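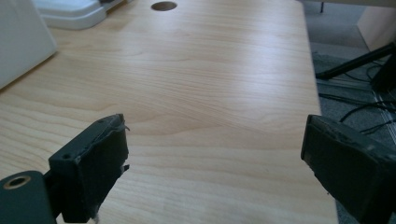 Figure 3. Wrist view from one gripper of the Flonberg kit, with both fingers open over the desk.

4.2 Bimanual recording with the Flonberg kit

The second product under review was the Flonberg hand-held kit, sold by Diekmann as a pair of grippers with cameras, cables and a licence for the recording software. We rented it through Dresier for the whole of June. The rental terms allow 2,000 episodes before a further charge applies, and we stayed well inside that limit.

Setting up took most of a morning. The printed guide covers a single gripper only, so the pairing of left and right had to be worked out from the software menus. Once paired, the two units kept their assignment between sessions. Wiebke Ruppert carried out the calibration and repeated it each day before recording began. The software reports a calibration as good or poor and gives no error value, and we would have liked one.

The task set was the same as for the Hastham kit in Section 4.1: moving small cartons in and out of a bin, and fitting and removing a lid. Each operator recorded 40 episodes per task. Operators were told to work at their own pace and to stop if a cable caught on anything. An episode was discarded if tracking was lost on either hand at any point, even where the operator had finished the task correctly.
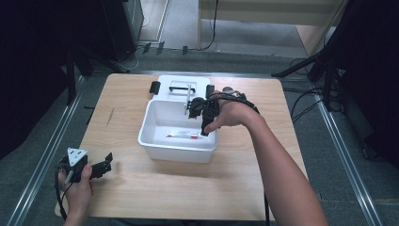 Figure 4. Bin task, head view. The right gripper is over the bin and the left is held at the near corner of the table.

Operators found the grippers comfortable for short sessions and tiring for long ones. The usual complaint was the weight of the cable, which pulls on the forearm whenever the arm is stretched out. Friederike Engelhardt, who recorded the longest sessions, began taping her cables at the elbow after the second day, and the other operators copied her. The kit comes with no clips or straps for this.

Most lost episodes fell into two groups. In the first, one gripper passed in front of the other and the software swapped them or dropped one. In the second, the operator brought the fingers so close to the table that the wrist camera saw almost nothing but a plain surface. The supplier's advice for the second problem is to put a textured mat down. We did not use a mat, as the Hastham kit had been tested without one.
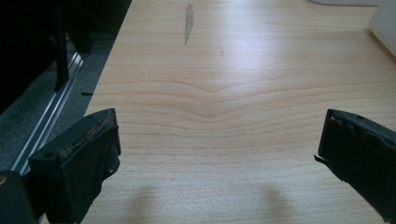 Finger wear is the part of the kit we would look at hardest before buying. The fingers are a consumable according to Diekmann, and a spare set is listed in the price sheet, though none came with the rental. On the finger to the left in this wrist view, a rough, grainy strip runs along the upper rim, and the right one has a thin dark flap sticking out near its tip. Wear of this sort matters for two reasons. The grip on smooth cardboard becomes less predictable, and the outline of the fingers in the wrist view changes over the life of a data set. Anyone planning to pool recordings from several months should log every finger change.

The support service was tested with 2 requests, one on calibration and one on export. Both were answered the same afternoon. The export fault was a known one and a corrected build was sent to us. Scores for the kit are given in Table 2, on a scale of 0 to 100, next to those for the Hastham kit.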